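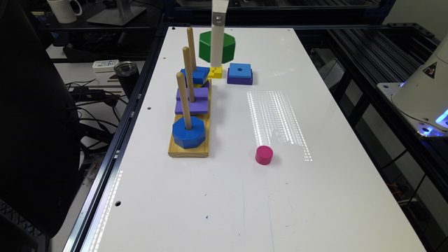
How I start a stair-climbing habit (without wrecking my knees)

I get asked about this every spring, usually by folks at work who walked all through the winter mall season and now want something harder. Stairs! They're free, they're indoors, and you can do them in your regular sneakers.

Step 1: Pick your stairs

Find a flight with a solid handrail and decent light. Mine is the back stairwell at the Dollden building, which smells a little like floor wax, but I've gotten fond of it. Skip anything with loose carpet.

Step 2: Warm up on the flat

Walk the hallway for 2 minutes, nice and easy, then roll your ankles. I used to skip this part (my calves let me know).

Step 3: Go up slowly, come down slower

Put your whole foot on each step and keep your chest up. Climb for 30 seconds, walk back down holding the rail, then rest for 90 seconds before going again. Four rounds is plenty the first week. If you can't talk in short sentences at the top, slow down or make the rest longer.

Step 4: Add one round a week

Just one! I started in January and by April I was doing a lunchtime session I looked forward to, with music and everything. I log mine in a paper notebook, and my running total hit 650 flights last year, so yes, I bought myself a very nice pair of socks. 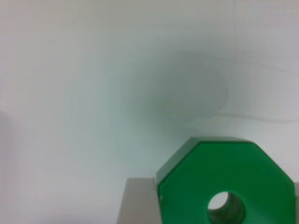
Ratree Jaidee wrote in to say that coming down bothers her knees far more than going up, and could she take the elevator down instead? Sure you can, Ratree! I'd do that for the first couple of weeks, then try walking down the last flight only and see how it feels the next morning. Sharp pain means stop and get it looked at.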